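Chapter 5
Sorting and Load Size in Household Laundry

The results of a wash are largely set before the machine is started. Color, fiber, and weight decide which items can share a load, and the amount placed in the drum decides how well water and detergent reach them. This chapter covers sorting first, then load size. Drying is treated separately in Chapter 20.

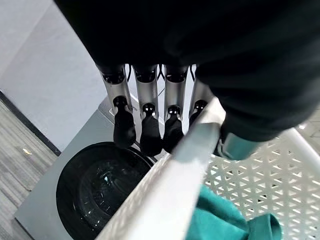 Sorting begins at the point of collection. A household that keeps dark and light items apart from the start has less handling to do later. The type of container matters less than is often assumed, though one with a smooth rim, such as the white plastic one shown, is less likely to snag knits than woven cane. Cane also holds moisture and should be lined.

5.1 Dark Loads

Dyes on dark cotton are lost through friction as well as through water. Nouri's method, used in the exercises, has items turned inside out and washed on a short cycle. In the Sillow household survey, 33 homes kept laundry records through May. Nazari later regrouped the entries by color and fiber; her tables are given in Appendix 2.
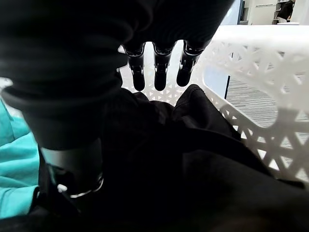

Figure 5.2 Black clothing in a white plastic laundry basket.

Load size is stated by dry weight. Volume is a poor substitute, as fleece fills a drum long before it reaches the rated weight. Where no scale is available, the drum should be filled loosely, leaving a hand's width at the top.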